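Student Operators Wanted: Tabletop Manipulation Project, Remero Robotics Club

The Remero Robotics Club is taking on 8 student operators for the fall term. Operators drive our two-armed robot by remote control and record it handling ordinary household items on a table. The recordings go to the club's software group, who use them to train the robot to do the same tasks without a driver.

You do not need to be an engineering major, and you do not need to know how to code. Most of the work is patient, repetitive and done standing up. You pick an item from the task sheet, move it with the robot, put it back and start again. A run that goes wrong is marked and kept, so please do not apply if you would be tempted to leave those out of the log.

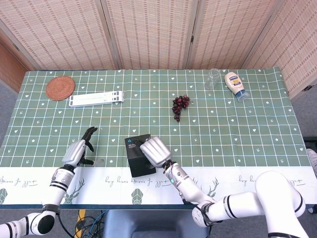 Operators work in pairs. One drives while the other sets up the table, watches the arms and keeps a hand near the stop button. You switch every half hour. The table setup changes between sessions, including the cloth, the items and where they are placed, and the person setting up writes all of it down before the first run. Our goal for the term is 500 usable runs. Last spring's group finished with 100, mostly because the wrist wiring had to be replaced twice.

What we ask of you:

One two-hour session a week in the Flultano Building, ground floor lab, plus the safety training before your first session. Sessions start at 4 p.m. or 7 p.m. You must be 18 or older and enrolled at least half time. Closed shoes, no loose sleeves, long hair tied back.

What you get:

One practicum credit, or $19 an hour if you would rather be paid. You cannot take both. Operators who finish the term can try out for the team we send to the Jisau Student Challenge in April, where the tasks are table clearing and packing. Past operators have also gone on to the Mac an tSaoi summer project, which has its own application.

To apply, fill out the short form at the club desk or on the club page. Tell us which start time you can make and whether you have worked with tools, game controllers, sewing machines or anything else that takes steady hands. There is no resume and no interview. We invite applicants to a short tryout on the robot and choose from there.

Applications close at the end of August. Tryouts are held in the first half of September, and everyone who tries out will get an answer by email.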